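Lista de revisión de la sala de descanso, planta baja. Ronda de junio, con mis comentarios

Hola a todos, soy Mohandas Kulkarni y este mes me ha tocado a mí la ronda de la sala de descanso de Sundetti. Ya sabéis cómo funciona: marco SÍ, NO o PENDIENTE y al lado escribo lo que me parece (me enrollo bastante, lo siento por quien tenga que archivarlo). Empecé el miércoles a las 12:30, justo antes de comer, que es cuando de verdad se ve cómo está la sala.

1. MESAS Y SUPERFICIES

1.1 Tablero sin astillas ni grietas: SÍ.
Pasé la mano por todo el canto ondulado de la mesa clara y no me enganché en ningún sitio. ¡Con lo que protestamos cuando llegó y lo bien que está aguantando!

1.2 Mesa estable, sin cojeo: SÍ.
Le apreté los tornillos a la pata del fondo hace tiempo y sigue firme.

1.3 Hueco pasacables limpio: PENDIENTE.
La ranura alargada del tablero acumula migas por dentro. Con un pincel se sacan bien, pero hay que acordarse de hacerlo. Propongo añadirlo a la limpieza semanal.

1.4 Superficie limpia antes de poner comida: SÍ.
Seguimos con las mismas toallitas y funcionan. Eso sí, cerrad bien la solapa del paquete, que abierto se seca en dos días y luego vienen los lamentos.

2. COMIDA Y BEBIDA

2.1 Alimentos fríos fuera de la nevera el tiempo justo: PENDIENTE.
Lo digo sobre todo por el marisco. Las gambas salen de la nevera cuando uno se va a sentar a comerlas y no antes, y lo que sobra vuelve dentro o va a la basura. En junio esta sala se calienta muchísimo a mediodía y no me fío ni un pelo.

2.2 Aviso de alérgenos a la vista: NO.
El cartel se cayó y no lo ha repuesto nadie. Tenemos compañeros que no pueden ni tocar crustáceos, así que quien traiga gambas, en plato aparte, y que limpie la mesa después. Imprimo yo el cartel nuevo esta semana.

2.3 Botellas con tapón puesto: SÍ.
Muy bien aquí, en serio. Desde el vertido de marzo la gente se lo ha tomado a pecho y no he tenido que regañar a nadie. 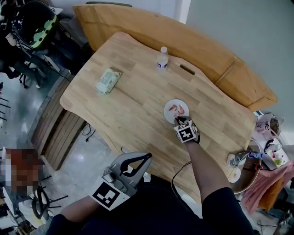

2.4 Platos y cubiertos sin desportillar: SÍ.
Retiré un cuenco con el borde picado — el azul, por si alguien lo está buscando. Los platos pequeños están todos bien y se pueden seguir usando.

3. CABLES Y ELECTRICIDAD

3.1 Cables fuera de la zona de comer: NO.
Mi cruz de todos los meses. Si hay cables sobre la mesa mientras alguien come, basta un codazo para que acabe todo en el suelo, agua incluida. Pido que se pasen por detrás o que se recojan antes de sentarse.

3.2 Sin cables colgando por los lados: NO.
Lo mismo que el punto anterior. Una clavija colgando junto a la mesa es un tirón asegurado para el primero que pase con prisa. He pedido bridas a Chacko, referencia 588, y las pongo yo mismo cuando lleguen.

3.3 Regletas con etiqueta de revisión: SÍ.
La 626 tiene la etiqueta medio despegada, pero se lee.

4. SUELO, SILLAS Y PASO

4.1 Suelo seco y sin restos: SÍ.
Es un suelo pulido y resbala en cuanto le cae una gota, así que la fregona sigue en el armario de la entrada, ¡usadla!

4.2 Ruedas de las sillas en buen estado: SÍ.
Una chirría un poco. Le eché aceite y ahora chirría menos.

4.3 Cascos y bolsas en su sitio: PENDIENTE.
Los ganchos de la pared están puestos desde hace semanas y casi vacíos. Los cascos, colgados, por favor.

5. PANEL SEPARADOR

5.1 Panel bien sujeto: SÍ.
Lo empujé con ganas y no se movió. Draltamov tiene que venir a revisar los anclajes de todas formas, lo dejo apuntado para la próxima ronda.

Pendientes que me llevo yo: el cartel de alérgenos y las bridas. Lo del pincel y las migas queda libre, quien quiera que se apunte en la hoja de la puerta.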